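ok so the big table saga continues. for anyone just joining: we're setting up the front room for the Dustwood supper thing on 13th August and I have been put in charge of tables, which I did not ask for but have now made my entire personality

first up, the wood. Þórey found this one secondhand and I was ready to be snobby about it, but the color is SO good – this warm honey orange, with the grain going off on a diagonal. I oiled it twice and now my sleeves smell like a salad

Ingvar wants tablecloths. Ingvar is wrong. you do not buy a table with grain like that and then put a sheet over it!!

cost us 89 including the guy with the van, and the van guy carried one end while I carried the other and complained the whole way up the steps (me, not him, he was lovely)

next problem is the stuff that goes ON the table. I want little standing cards at each end so people know what they're eating. Kári thinks we should just tell them. Kári has never tried to tell 30 people about a lentil dish while they're all looking for a chair

Tia's idea was to make the card stands out of cut-up cardboard boxes and I laughed, and then I went home and made four of them at 11 at night. tall card, little cardboard foot, done. the trick is cutting the slot narrower than you think. mine were all floppy until I redid them

also coats!! where do coats go. every supper we've ever done ends with a mountain of jackets on somebody's chair and one person digging through it for their keys

so I got very into coat racks for a week. I wanted the bentwood kind, the tall curvy ones, and everyone said they tip over. they only tip over if you hang everything on one side, people
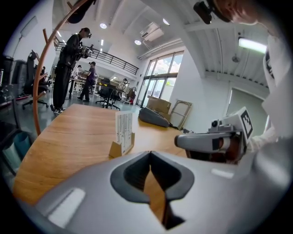
anyway I've decided the rack stays on the left by the end of the table and I'm not taking questions. it's tall, it's pretty, and it does a nice job of making a gray floor feel less like a gray floor

still to do: felt pads for the table legs, a second coat rack if I can talk Shota into splitting it, and something low for the middle. thinking herbs in jars? flowers get in everyone's face

if you have spare jars please message me, any size, lids not needed, I will come and get them

© Dustwood Suppers | Contact | Back to top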